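3. Where does the apple belong?

3.1 The claim under test

Advice on keeping a kitchen counter in order tends to rest on the idea that every object has a natural place and that people agree on what it is. Veres's account of worktop habits, which we take as our starting point, puts it in its strongest form: fruit goes in a bowl, a plate is for food about to be eaten, and an apple on a plate will be read by anyone as a snack. We doubted this. Our own kitchens gave us little reason to believe it, and the earlier work at Dekside asked people what they would do with a whole set of crockery at once, so that the question about the fruit was buried under a dozen others.

We therefore cut the matter down to a plate, a bowl and an apple on a plain counter. A grey speckled worktop was used throughout, with a pale curtain hung behind it. The curtain was there to keep sinks, tiles and kettles out of people's judgement, though one could argue that a counter with a curtain behind it is a strange sort of kitchen to begin with.

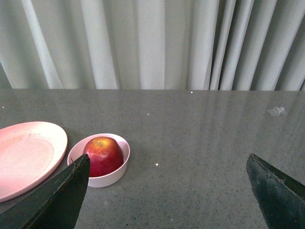 Reading time: 4 minutes

Figure 3. The plate, the bowl and the apple on the counter, in three views.

Each person was shown the objects in several layouts and asked two things: whether the counter looked tidy, and what, if anything, they would move. They were free to answer "nothing". With the apple in the white bowl and the pink plate close beside it, most said that they would leave the fruit alone. So far this suits Veres. But when we asked why, the reasons had little to do with bowls being for fruit. Of the 23 people who took part, 15 spoke of rolling. An apple in a bowl stays put, and they would have said the same, several of them told us, of a lemon or a ball of string.

This matters more than it may seem. If the bowl is chosen for its sides, then any dish with a decent rim should do nearly as well, and the supposed rule about fruit is a rule about round things. We do not claim to have shown this. The sample is small, and people are quick to find a practical reason for a habit once they are asked for one.

3.2 The plate as a resting place

The harder case for the strong claim is the apple on the plate. By the account we are testing, it should have been read as food set out for somebody, and left where it was until eaten.
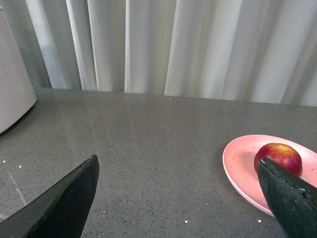

Figure 3 (second view). Red apple on the pink plate.

Answers here were split in a way we had not planned for. Some people did call it a snack. Others called it untidy and wanted it moved to the bowl. A third group, which we had no category for in the first round, said it was fine but "not finished", and could not say what finishing would mean. Orbán, who coded the replies separately, put these with the untidy answers; the first coder put them with the snacks. We have left them out of both, and readers should treat any percentage built on this layout with suspicion, our own included.

Position on the plate was also raised more often than we expected. An apple close to the rim bothered people who had no objection to an apple on a plate as such. We did not vary this with any care - the fruit was simply set down - and it may account for part of the split. A raised edge on a shallow plate stops very little, and here again the worry seems to be about rolling.

3.3 The plate and the empty counter

The layouts were also meant to tell us how much bare counter people will put up with. The Kadlec sorting study reports that people crowd objects together when told to tidy, and takes this as a sign that open space is felt as order.
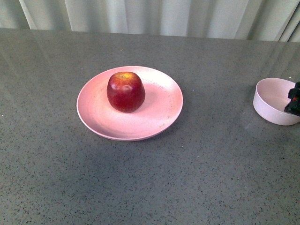
We are not convinced. Asked to place the plate wherever they liked, people rarely pushed it to an edge or a corner. Many put it somewhere near the middle of the counter and seemed untroubled by having used up the most useful part of the surface. One person moved it 17 times, in small nudges, and ended very close to the starting point. If open space were what they wanted, a lone plate would be the easiest thing in the world to put out of the way.

A duller explanation is that people place a plate where they would stand to use it, and that crowding appears only when there are enough objects to get in each other's way. Three objects may be too few to show it. The Korkar layouts, with their fuller counters, would be a better test, but they used a different wording in the question and we cannot fairly set the two side by side.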